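Last updated 3 June 2018

Bench log, Plistdale, kitchen chores

Picking up the transfer task again. Same question as in November: can the arm do a plain kitchen job (move food from a tray to a pot) well enough that a person could leave it alone? My feeling is still no, but the reasons have changed. In November it was perception. Now it is mostly contact.

Stand-ins are the soft panda buns on the cream tray. They are a fair substitute for steamed buns as far as squeeze goes, and they don't go stale between sessions. Target is the open stainless pot. Controller is the Braltora build with the Taltico grasp planner on top, default settings except grip force, which I lowered by hand.

Notes on the wrist view. The planner scores anything round as a candidate, and from the wrist a shower head and a panda face are both pale discs with dark spots on them. Chrome makes it worse, as the highlights shift with every small move of the arm. I want a reject class for shiny rims before anyone tries this in a real sink area. 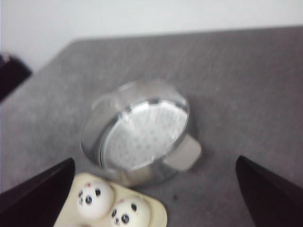
Approach and release

Closing on a soft body is the slow part. Too little force and the bun slides out on the lift, too much and it bulges past the fingertips and the width reading means nothing. Lefteris Michailidis suggested closing to a set width and ignoring force until the lift begins. Worth trying. His version of the script is 739 lines and mine is longer, so his goes in first.

The carry is fast. The planner's default speed profile was written for rigid parts and I have not changed it. Clearance over the rim needs its own parameter - at the moment it is lumped in with table clearance, and a pot is taller than anything that number was chosen for. The handles should go into the collision model as well. They stick out on both sides and the present model is a bare cylinder.

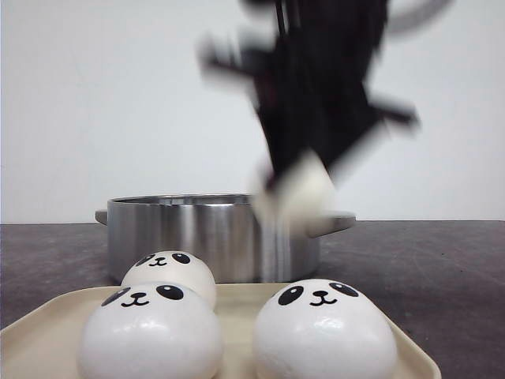
Transfer at the pot, right side of the rim. Three buns on the tray.

Reset is where the argument for home use falls down. A person puts the buns back on the tray without thinking. The arm needs a separate routine for it, with its own grasp points, and reaching down inside a straight-walled pot is harder than dropping something in. Until reset is automatic I would not call the chore done by machine, only half of it.

Start layout for the fixed view is two rows of two, pot directly behind. Front row blocks part of the rear row from the low camera, so pose estimates for the rear buns should come from the wrist only. I keep going back and forth on raising the fixed camera. It would help with the tray and also show more of the pot interior, but the calibration would have to be redone.
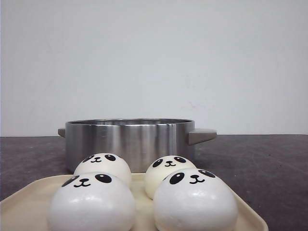
Could a unit like this be left to load a pot in an ordinary kitchen today?
Only with someone in the room. It can manage single soft items from a known tray, but a shifted pot or a stray object still needs a person to step in.

To do: split the clearance parameter, add handles to the model, try the width-first close. Send the grip settings to Nic Giolla when they are stable. Log directory is at 3936 files and needs pruning.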